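Forum > Greifer und Handgeräte > Störungen

Handgreifer links verliert den Stift beim Einstellen in die Box
05.02.2026, von palitz_nord

Zwei Handgreifer von Grellero, weißer Stift, durchsichtige Box mit Trennwand. Der linke lässt seit gestern immer wieder los, sobald der Stift die Wand berührt. Der rechte hält.

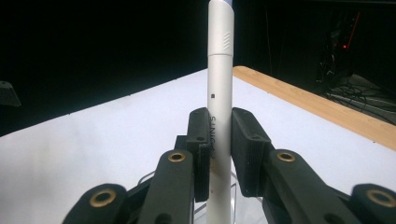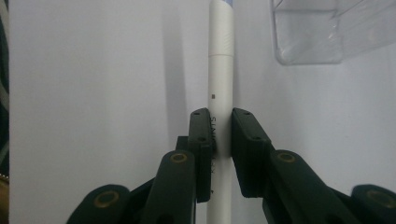
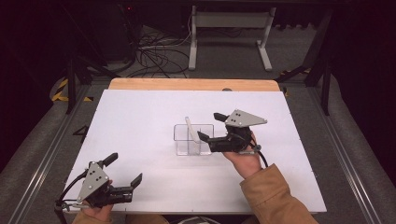

Bild 1 und 2: Stift zwischen den Backen. Bild 3: beide Greifer am Tisch.

ivach77:
Backen verschlissen. Bei uns war nach 600 Griffen Schluss, glatter Kunststoff rutscht dann einfach durch. Tauschen.

palitz_nord:
Die Backen haben erst 400 Griffe. Hab sie trotzdem von links nach rechts getauscht, der Fehler bleibt links.

ruebezahl_k:
Dann sind es nicht die Backen. Prüf die Messingbuchsen in den Hebeln. Wenn eine Spiel hat, kippt die Backe unter Seitenlast weg.

ivach77:
Glaub ich nicht, Messing hält länger. Eher zu wenig Druck.

ruebezahl_k:
Mehr Druck verdeckt das nur. Wir hatten im September genau das, am Ende flog ein Stift jemandem an die Brille. Bitte bis dahin Schutzbrille tragen.

palitz_nord:
Buchse unten außen hat Spiel, deutlich fühlbar. Ersatz ist bei Appiah bestellt, der linke bleibt so lange liegen.

Ähnliche Themen
- Kabel am Handgreifer knickt am Griff
- Backen drucken: Füllgrad und Schichthöhe
- Grellero: Greifer schließt schief

Kontakt | © 2026 Forum Greifer und Handgeräte | Nach oben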